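How to Sort and Test Old Markers

28/05/2020, by Dirk Tiedemann
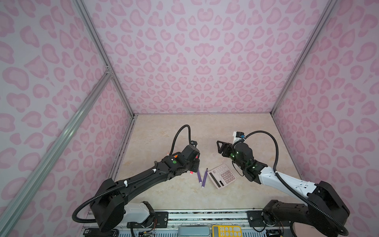 Markers pile up fast in a house with kids, and most of ours were in one big drawer. I had 56 of them to get through. Start by clearing a table and putting down scrap paper, then take out a few at a time. Pull the cap and hold the marker upright with the tip down for a minute so the ink can settle. A slim one like the pink marker over the marble-patterned top is easy to stand in a cup if you have several waiting.

Draw a line 4 inches long on the scrap paper. If the color stays even from end to end, keep the marker. If it fades, put the cap back on tight and leave it tip down overnight — then try again. Anything that still skips goes in the trash.

Group the keepers by color family. Pinks and oranges can share a cup. I use seven cups on a Fluvness tray, but jars work too.

Store them lying flat once they are sorted. Double-ended markers dry out at one end if they stand up for months. I went through ours again in August and threw out four more.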